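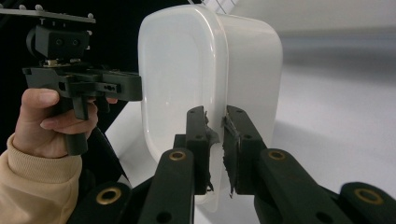 **How often does a hand-held gripper need new finger pads?**
Every 200 hours of use, or sooner if a pad slips on the test part.

## About Braltora

Braltora sets up, services and repairs hand-held gripper tools. We work from one bench in Zevthorpe and handle one type of machine: the trigger-operated, two-finger gripper with a camera mounted on top.

The fingers on these tools are faced with black tape, and the linkage arms turn on brass-colored bushings. Tape edges fray and peel. Our service covers both areas:

- Strip the old tape, clean the finger face, apply new tape and trim it flush.
- Check each bushing for play and replace it if the arm moves sideways.
- Tighten the camera housing and mounting plate screws.
- Squeeze and release the trigger 100 times, then check the finger alignment again.

A standard service takes 6 working days. Bushing replacement is quoted separately – we send the price before any arm is taken off.

## Background

The shop opened in June as the repair desk of Naidoo, a tool rental firm, and became a separate company on 03/01/2022. Naidoo is still a customer. We keep service records for 37 tools, listed by serial number, and owners can request a copy at any time.

Tools should be shipped with the fingers open and the camera cable disconnected.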